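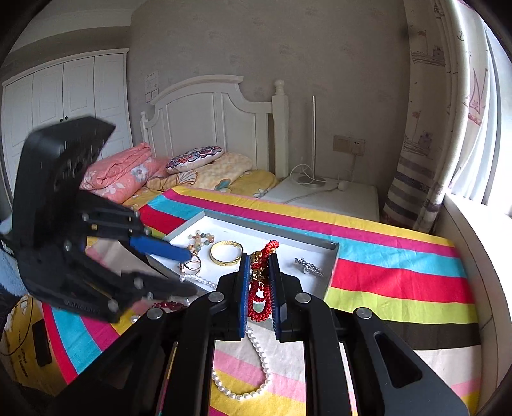
Frequently asked questions about sorting and storing everyday jewelry

These are the questions we get most often at the Clilero counter and by email. The answers cover costume pieces, beads, pearls and ordinary gold and silver. If you have something old or valuable, bring it in before you try to clean it.

Where should I sort my jewelry?

A made bed works well. Things that drop don't bounce or roll far, and you have room to spread out. Put a shallow tray on the bedspread and work over that. A white tray is best for small stones and thin rings. If your bedspread has a busy pattern or bright stripes, check it carefully when you finish, as a short string of beads is easy to miss on a colored stripe. Do it in daylight if you can, and don't sort over a bathroom sink.

What goes in the tray and what goes elsewhere?

The tray is for pieces you wear in a normal week: a bangle, a ring or two, a bracelet, one necklace. Everything else should go in a box or drawer with dividers. Most people put too much in the tray, and then the chains end up under the bangles and the pin on a brooch gets caught in a bead string.

How do I pick up a bead necklace without breaking it?

Lift it from the strand, with the pendant hanging free, and bring it straight up. Don't drag it out from under other things. If it catches, put it back down and free the other piece first. A necklace with a metal pendant carries its weight in one spot, and that is where old thread usually gives way.

Can pearls be kept with other jewelry?

They can sit in the same tray for a day or so. For longer storage, give them their own soft pouch. Pearls scratch easily, and gold settings, rhinestones and stone beads will all mark them. Lay them flat. A long strand hung on a hook will stretch over the years, and you will start to see thread between the pearls.

Don't seal pearls in a plastic bag for months at a time. They do better with a little air.

How can I tell whether my pearls are real?

Rub two of them together very lightly. Real and cultured pearls feel slightly gritty, and glass or plastic ones usually feel smooth. This won't tell you what they are worth. We can look at a strand at the counter while you wait, and there is no charge for that.

How often should beads be restrung?

For a necklace worn every week, every year or two. For one that comes out a few times a year, check it each August or whenever you remember. Hold it up by the clasp and look for gaps, fraying or dark thread near the ends. If you see any of these, stop wearing it until it has been restrung.

Do you do restringing?

Yes. Vilmos Dobos does all of it at the Prillton shop. Single strands up to 20 inches are one price, and anything longer is priced by length. We knot between pearls as standard. Glass and stone beads are strung without knots unless you ask for them. Please bring any loose beads in an envelope or a small jar, even the cracked ones, so that we can match the size.

What is the best way to clean costume jewelry?

A dry, soft cloth, and nothing more in most cases. Rhinestones are often glued in with foil behind them, and water gets under the stones and turns the foil gray. If a brooch is really dirty, use a barely damp cotton swab on the metal only, then dry it right away. Don't use toothpaste, baking soda or vinegar.

And gold?

Warm water, one drop of dish soap and a soft toothbrush. Use a bowl and keep the drain closed. Rinse in a second bowl and dry with a lint-free cloth. This is fine for a plain bangle or band. For a ring with a stone, check first that the stone doesn't move when you tap the ring next to your ear. If it rattles, leave it alone and have the setting looked at.

Don't use this method on gold-plated pieces more than once or twice a year. The plating is thin and brushing wears it off.

My chains are in a knot. What now?

Lay the knot on a flat plate and open all the clasps first. Use two sewing needles to loosen it from the middle. Pulling on the ends makes it tighter. A little talcum powder helps with fine chains, but keep it away from pearls and anything glued. A bad knot can take half an hour.

Is it all right to leave jewelry on the nightstand?

Overnight, yes, in a dish with a rim. Keep it back from the edge and away from the lamp cord, where rings get knocked off when you reach for the switch. Don't leave pearls or dyed beads in a sunny window. Red and pink dyes fade first.

Which tray or box do you recommend?

Any shallow tray with a smooth bottom and sides at least an inch high. For storage we sell two boxes. The Ratov has fixed compartments and suits rings, earrings and short bracelets. The Mahama is longer, with one open section for necklaces and a lift-out top layer. The order codes are 579 for the Ratov and 793 for the Mahama. Both fit in a standard dresser drawer.

What should I do with broken pieces?

Keep them together in one labeled box. Single earrings, loose stones and half-strands are useful for repairs. We take donations of broken costume jewelry for parts and have 2,581 odd beads cataloged so far, so ask us before you throw away a necklace with one missing.

Should I make a list of what I own?

It helps with insurance and with dividing things up later. Write one line for each piece: what it is, where it came from, and any marks inside the band or on the clasp. Take a photo of each one on a plain background. Keep the list somewhere other than the jewelry box.

How long do repairs take?

Clasps and jump rings are usually done the same day if you come before noon. Restringing takes a week, longer in December. We will call when it is ready, and we hold finished work for three months.

Related pages
Ring sizes and how to measure at home
Restringing prices
Clasp types explained
Caring for silver
Watch batteries and straps
Directions to the Prillton shop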